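Speaker notes — household dust talk, Stomley community hall
Updated 2020-04-07, after the dry run over video

Start without slides. Let people settle, get the tea poured.

Hi everyone, I'm Aurelio Medrano, and I spend a frankly embarrassing amount of my working week looking inside vacuum cleaner bags. That's the job! People post me their dust in zip-lock bags and I find out what's in it. My wife opens the mail with gloves on now.

Before I get going, hands up who vacuumed this week. (Wait for it. Don't tease the ones who don't put their hand up, half of them will be telling the truth and the other half won't.)

So I got into this because of a couch. We had an old foam couch, a hand-me-down from my aunt, and when the cushions started to crumble there was this fine yellow grit all along the skirting boards. Our daughter was crawling at the time and she was in it up to the elbows. I went looking for what was in the foam and couldn't find a label, a maker, anything at all. Older foam was often treated with flame retardants, and those chemicals aren't bonded tightly to the foam, so over the years they work their way out and settle in the dust. And then the dust settles on the baby.

SLIDE 2 — the Sampaio survey

This is the bit where I show the numbers, so slow down, Aurelio, you always gabble here.

We called it the Sampaio survey after the street where we started knocking on doors. We asked households to vacuum one room, usually the lounge, and send us what they picked up. In the end we had 2564 samples, which for a little outfit like ours is a mountain of fluff. We screened every one for a short list of flame retardants, phthalates and lead.

Things to say out loud:
Lead still turns up, mostly in houses with old paint and a recent reno. If you've sanded a window frame lately, come and see me at the break.
Phthalates were in nearly everything. They're used to make vinyl soft, so think flooring, shower curtains, the backing on some mats.
The flame retardants were patchier. High in some rooms and hardly there in the room across the hall, and the furniture seemed to explain most of it.

Someone always asks for the highest result. Don't give it as a scary number, it was one house with a shed conversion and it isn't fair on them. Say that we rang the family, they were lovely about it, and we helped them sort a proper clean-up.

SLIDE 3 — what dust does

Little kids get more of it than we do. They're on the floor, their hands go in their mouths, and they're small, so the same pinch of dust counts for more. Cats are in a similar boat, with all that licking (pause for the cat people, there are always cat people).

I want to be careful here. Finding a chemical in dust tells you it's in the room. It doesn't tell you anyone is crook from it. I can't look at your sample and tell you why your son has eczema, and I really wish I could, because I get asked it every single time. What I can tell you is where it's probably coming from and how to have less of it about.

SLIDE 4 — breather

Give them a minute with this one up. Top up water, check the time. If we're past the half hour, skip the solvents story and go straight to cleaning. 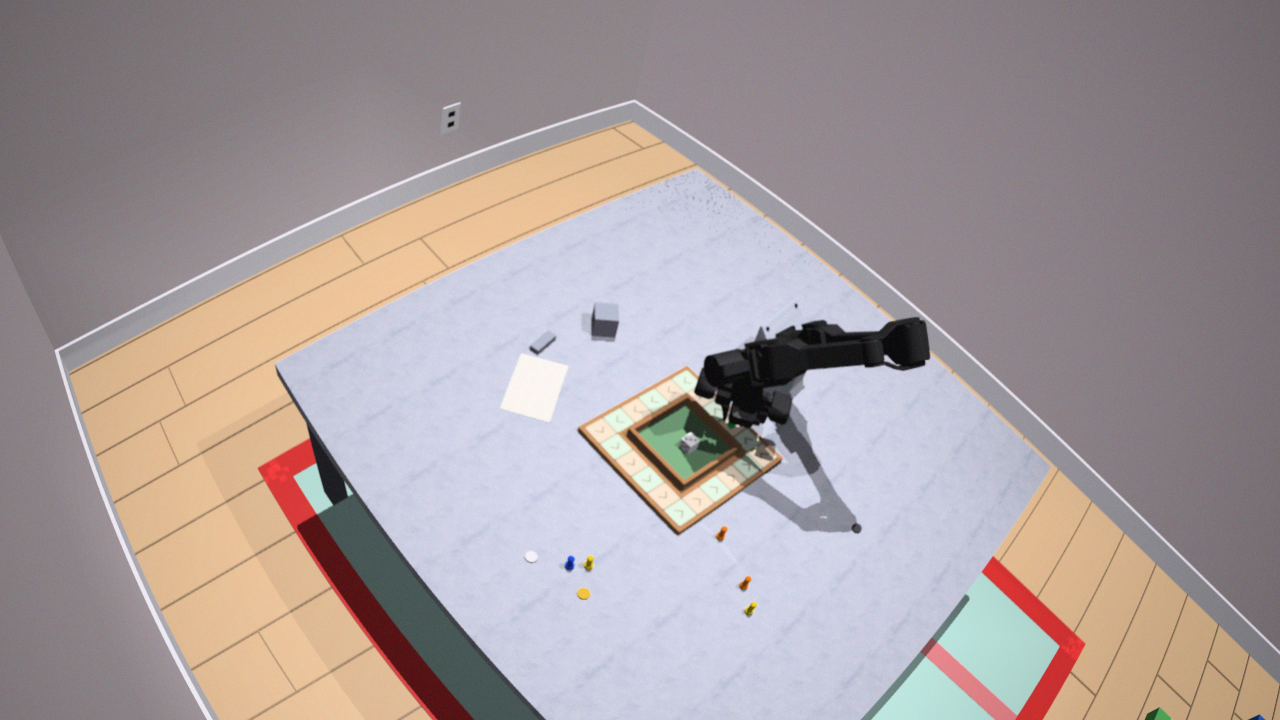 Slide 4: robot arm over a square game board.

Okay, the solvents story, if there's time. I was called out to a flat where the tenant had headaches every arvo. She'd swapped her cleaners, chucked out the air freshener, the lot. I wandered about sniffing like a beagle and it was the hallway cupboard — the bloke before her had left paint thinner in there with the lid only half on, behind the ironing board. Took us two visits to find it. Moral of the story is look in your cupboards, and yes, the council will take old thinner, just ring first and don't pour it down the sink. Please don't pour it down the sink.

SLIDE 5 — cleaning that's worth your while

Keep this practical. People write this part down, so go one at a time.

Damp cloth for dusting. A dry one or a feather duster just sends the stuff up so it can land somewhere else.
Vacuum with a HEPA filter if you've got one or can borrow one. Our loan machine is called Malix (my daughter named it, don't ask me) and the booking sheet is at the back near the urn.
Shoes off at the door. I know, I know, your uncle won't do it. Get a decent mat and call it a draw.
Wash hands before eating, especially the small people.
If a cushion has split and the foam's going crumbly, cover it or get rid of it. Don't re-stuff it on the lounge room floor like I did.
Wet-wipe window sills in older houses, and bin the cloth.

Do NOT get drawn into the vinegar debate. Last time we lost ten minutes. Vinegar's fine on your kettle, it doesn't do anything special for lead, move along.

SLIDE 6 — labels, and what we're asking for

Bit of a soapbox moment, so keep it short. When I bought the replacement couch I rang the shop and asked what was in the foam. The poor kid on the phone put me on hold for ages and came back with "foam". I think a label saying what's been added is a pretty modest thing to ask. The petition's at the back and we have 3000 signatures already, which I'm chuffed about, and we're taking it in during May. Sign it or don't, there's no pressure and you still get a biscuit.

Also mention Trurnarier, our next round of sampling. We want childcare centres and playgroups this time, and we've got seven signed up so far. If you run one, or your sister-in-law does, grab a kit on the way out. It's a bag, a form and a reply-paid envelope. Write the room on the form! We had so many come back last time with just a first name and a smiley face.

QUESTIONS

Likely ones, with short answers so I don't ramble:

Should I replace my carpet? Not on my account. Vacuum it well and often, and think about hard floors when it's worn out anyway.

Are air purifiers any good? They can help with the fine stuff in the air, less so with what's already on the floor. Check the filter and change it when the book says.

What about second-hand furniture? I love second-hand furniture. Timber's easy, and with foam have a good squeeze and a look under the cover.

Can you test my water? No, sorry, wrong bloke, but I've got a phone number for you.

Put the chairs away before nine, the hall key goes back in the box by the side door, and remember to take the extension lead home this time.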